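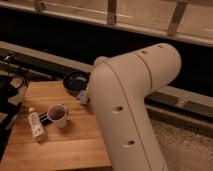
Work on the furniture at the Lunau kitchen is now far enough along that I can report on it without crossing my fingers. The grant paid for tables first, shelves second and flooring if anything was left, and the tables have eaten most of our attention since April. The tops have come up better than I had any right to promise in the application. The boards were gray and sticky when we got them out of the old Doolan canteen, and we had half expected to find something cheaper underneath. What we have is a warm honey-brown with the grain showing and the seams between the boards still visible, and a black bowl or a white cup set down on it looks like somebody meant it to be there. We left the seams alone. Filling them was quoted as an extra, and I am told crumbs have to live somewhere.

Tables

All the canteen tops have been sanded, oiled and put back on their frames. Veronika Rainer did the oiling herself over two weekends, after the finish we first ordered arrived in a shade the supplier calls Natural and the rest of us call Orange. It went back. The replacement is food-safe once cured, and it can be patched with a rag, so one bad scorch mark won't mean redoing a whole top. I expect we will be testing this soon enough.

One set of legs was beyond saving. Brondon sold us a replacement set at their trade price, and then sold us the bolts at what I can only assume was their other price. The receipt is in the folder with the rest.

Tableware

The application had a line for "basic tableware," which sounded modest when I wrote it and has since produced more opinions than the rest of the project put together. We settled on plain dark bowls and small white cups. The bowls are shallow. This was raised as a problem by the people who make soup, and they have a point, so we will be adding deeper ones from the same range before the lunches start. The cups hold one decent coffee or two disappointing ones.

We bought enough for 80 place settings, which is what the room will seat if everyone is on good terms. Storage for all this is on the shelves, and the shelves bring me to the less cheerful part of the report.

Shelves

The shelves are late. Covby delivered the uprights on time and the boards to a different address, where they were signed for with great confidence. They have since been found. The second delivery came with the wrong brackets, and Covby has agreed to swap them at no cost to the grant. Until that happens the bowls are in crates along the back wall, and anyone who wants one has to move the crate on top of it first.

I would like to be able to give you a date. Covby would like to be able to give me one too, or so they write in their emails.

Money

The tables and tableware together were budgeted at 3000 and came in slightly under, mostly thanks to Veronika's weekends. I would ask that the difference be carried over to the shelf line, where we will need longer screws and possibly a day of a joiner's time. The back wall is older than the drawings say, and in two places the plaster comes away when spoken to firmly. Nothing has been spent on flooring. We looked at the floor again and decided it could be scrubbed, and it has been, and it will do for this year.

I have not touched the contingency. I mention this because I was asked about it twice at the last meeting and would like it written down somewhere.

What happens next

Shoshana Dvorak is drawing up the rules for using the kitchen, and her first draft ran longer than this report. It is being shortened. The parts that will stay are the ones on wiping down the tops (damp cloth, dry cloth, no scouring pads) and on trivets, with which she has been very patient. She is also labeling the shelves in advance, which I admire as an act of faith.

Once the brackets are in, we will unpack the crates, wash everything and hold a trial lunch for the people who did the work. If that goes well, the first open lunch follows the week after, starting at noon. You are welcome at either. The trial one will have better conversation and the open one will have deeper bowls.

Two things I need from you: a yes or no on moving the underspend to shelves, and the logo file you want on the door sign, since the version I have prints as a small green smudge. The sign painter can start as soon as she has it.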